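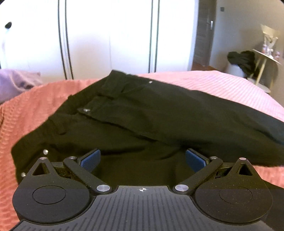 Black trousers on a bed, with the hand-held gripper open above them.

About Wattanapong Garment Care

Wattanapong runs a laundry and garment finishing plant for hotels, clinics and private customers. Our work is washing, pressing, sorting, minor repair, folding and delivery. The main plant handles up to 4,000 pieces per shift. A smaller site, Pikine, takes private orders and anything that needs inspection by hand before it goes into a machine.

We started with flat linen, and flat linen is still the largest part of the volume. Sheets and towels have been fed, pressed and folded by machine for many years. Trousers, shirts and work jackets have not. A pair of trousers arrives in any position, with buttons, rivets and loops that catch, and the fabric changes shape each time it is picked up. Until recently every piece of clothing on the folding line was handled by a person from start to finish.

How the automated line works

The folding cell at the main plant is called Drastix. It has two arms over a padded table and takes trousers only. An operator places the garment with the waistband toward the machine. The cell finds the waistband and the hems, makes two folds and passes the piece to the stacker. Garments it cannot read go to a side tray and are folded by hand.

Drastix learns from recorded handling. Our folding staff work with a hand-held gripper that has two finger pads, and the recordings are used to train the cell. Sessions take place on tables and on beds, under ordinary room light, with trousers laid out loosely. The training set for trousers now stands at 1,812 recordings. Shirts are next and will be kept as a separate set.

Zokeck is the tracking software that ties the sites together. It reads the tag on each order, assigns a station and logs every handover. It does not log individual work speed. That limit was agreed with staff before installation and is written into the operating rules.

What changed for the people who work here

Folding was the station with the most complaints of wrist and shoulder strain. Staff now spend at most half a shift on it, and the remaining hours go to inspection, repair or recording. No position was removed when the cell was installed. Two open positions on the folding line were rewritten as cell operator positions and filled from inside the company.

Recording is paid at the same rate as inspection, and training for it takes 6 hours. The first hours are slow for most people, as the gripper has two contact points where a hand has five fingers, and a grip on the edge of a waistband has to be planned before the pads close. Experienced folders tend to keep their own order of folds. We record these variants and mark them by type.

Some parts of the work have become less pleasant. The cell is louder than the old table, and ear protection is now required within the marked area. Operators also wait more than they used to - a stopped cell has to be cleared and restarted in a fixed sequence, and the sequence cannot be shortened. A second side tray was added in June to keep hand folding going during stops.

Orders and visits

Contract customers can book from 1,000 pieces per month. Private orders have no minimum and are accepted at the Pikine counter. Repairs are quoted after inspection. Visits to the folding line are possible by appointment for contract customers and trade schools. Closed shoes are required, and loose scarves must be left at reception.

Page last revised May 7, 2022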